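The path into Gratton wood starts behind the bus shelter at Prosgate and climbs for 3 miles before it levels out. I walked it on Monday with the old parish map, the one that marks the whole hillside as common.

Most of what grows there now is spruce, planted in rows. The oaks are left only along the boundary bank, and in the tales I grew up with they were always the edge of somewhere else. Children went past them and came home older, or didn't come home.
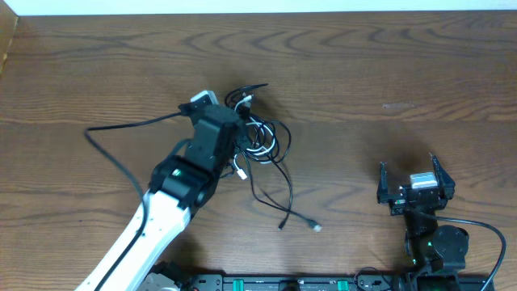

A reader wrote after my last post that in Maglaya the same story is told about a marsh, with reeds where we have oaks, and that the trees may matter less than not being able to see far. I think that fits. In the spruce I could see down every row to the daylight and felt nothing much.

At the bank it was different. I stayed until the light went, then took the 324 bus home. Next month I want to try the north side, toward Prutau.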